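About Waltow Book Services

Waltow Book Services prepares fiction for publication. We copy-edit, proofread, typeset and index novels and story collections for small and mid-sized publishers, and we keep continuity records for authors who write in series.
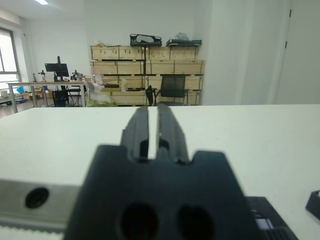 The firm began as a proofreading bureau in Dovbridge and took on typesetting when two of its publishers asked for both jobs under one invoice. Continuity work came later and now takes up the larger part of the week. We still work from Dovbridge, on the upper floor of the Pritchard building, and hold our paper archive at Trovham.

What a continuity record contains

A continuity record is a searchable file listing what a series has already told its readers. Each entry gives the fact, the volume, the chapter and the page in the first printed edition. Entries are sorted under people, places, dates, objects, speech and rules. The last heading covers anything the story treats as fixed, such as how a spell works, who may inherit a title, or how long a ship takes to cross a given stretch of water.

Where two passages disagree, both are entered and marked as a conflict. We do not decide which is correct. The author or the commissioning editor does that, and the decision is added to the entry with the month in which it was made. Statements made by an author outside the books, in interviews or on stage, are kept in a separate section and never merged with the text. Some clients ask us to leave that section out altogether.

The longest record we hold runs to 118 chapters across 7 volumes. Most are a good deal shorter.

Editing and proofreading

Copy-editing is carried out in the author's file with tracked changes. Queries are placed in the margin and repeated in a numbered list at the end, so that an author who prefers to work from the list can do so. We follow the publisher's house style. If there is none, we use our own, which covers spelling, hyphens, numbers, dialogue punctuation and the treatment of letters, text messages and songs within a story.

Proofs are read twice, by two different readers, the second of whom does not see the marks of the first. The two sets are then combined. We do not run the two readings on the same day.

We do not offer structural editing, manuscript reports or advice on finding an agent. Enquiries of this kind are returned with a note to that effect.

Typesetting

We set novels in all standard trade sizes and supply print files and ebook files from the same source. Family trees, maps and chapter ornaments can be placed if supplied as finished artwork. Manuscripts over 600 pages are set in sections and joined at final proof, and the schedule for these is agreed separately.

Corrections at first proof are included in the quoted price. Corrections at second proof are charged by the hour unless the error is ours.

Files and confidentiality

Unpublished manuscripts are held on machines that are not connected to the office network. Printed proofs are numbered, signed for and shredded after the publication month. Staff working on a series do not discuss unreleased volumes outside the project, and this includes confirming that a further volume exists. Requests from readers, fan sites and the press are passed to the publisher without reply.

Working files are kept for 30 months after publication and then deleted. Continuity records are kept for as long as the series remains under contract. They belong to the client and can be moved elsewhere on written request, in plain text or spreadsheet form.

Working with us

New projects are scheduled on Monday mornings. To obtain a quotation, send the word count, the genre, the intended publication month and one sample chapter taken from the middle of the book. For continuity work, please also say how many volumes are in print and whether the pagination differs between editions. We read the sample before quoting and return a fixed price with a proposed start date.

Freelance proofreaders may apply in February. Applicants are sent a short test on paper, to be marked by hand using the standard proof correction symbols.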